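Looking after the kitchen arm: notes for week 2

Sólveig Grímsdóttir, Sonuldale workshop course

Most of you will know the arm from Nayara Rocha's session, so I'll skip the tour and get on with the upkeep. Everything I say applies to the arm on the marble worktop. The bench arms next door have their own sheet.

Before you touch it

Look at the light on the wrist joint first. Write its colour in the log, even if it's the same blue as last time. Then follow the black cable with your eyes from the back of the wrist and check it has room to loop when the joint turns.

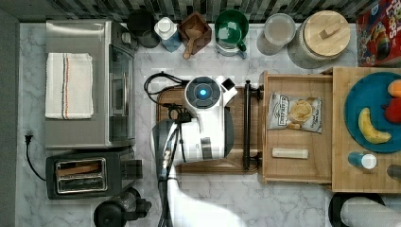 I like to run the slow reach over the cutting board next, at low speed, with one hand near the stop button. Listen as much as you look! A dry joint grumbles well before it faults, and you'll soon learn the sound. If the arm does stop with code 1351, don't just clear it - write it down, power off and come and find me.

Gripper bolts

Power off, then go over every screw head on the gripper face with the small hex driver. You're feeling for movement, so finger and thumb is plenty (I have sheared one and it took me a whole afternoon to get the stump out). Wipe the face and the tip with a dry cloth when you've finished. After that, power up and creep the gripper down beside the bronze rod, stopping well short of the stone.

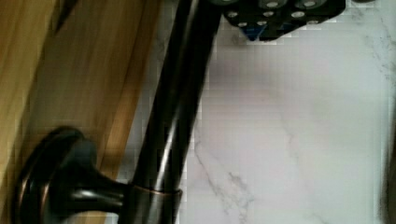 Logging it

Initials, light colour, any bolt that moved. Full service comes at 100 hours, and I'll want both of you in each pair there for it.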